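I had the budget for our first robot arm done by lunch, and I was so pleased with myself! Then Quang Ung, who runs the bench at Stostholm, read it over my shoulder and asked where the table was.

The table? Well, yes. The arm was one line on my sheet. Quang's list ran to 21 (mounting rail, stop button, spare fingers, and a whole section just called "groceries"). He spends more time shopping for props than for motors, and he wants three of anything that can crack.

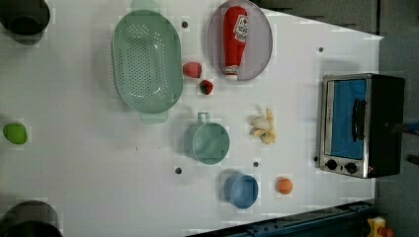

Toy food, a colander and a toaster oven share the white tabletop at Stostholm.

So I went back and started over. Flilow quoted me eight weeks on the arm, and Marcelino Iglesias at Castillo told me to double it, so I wrote down 16 and moved our start to June. The dishes I bought on Sunday, with my own card. I'm still waiting on Closon for a price on the rail.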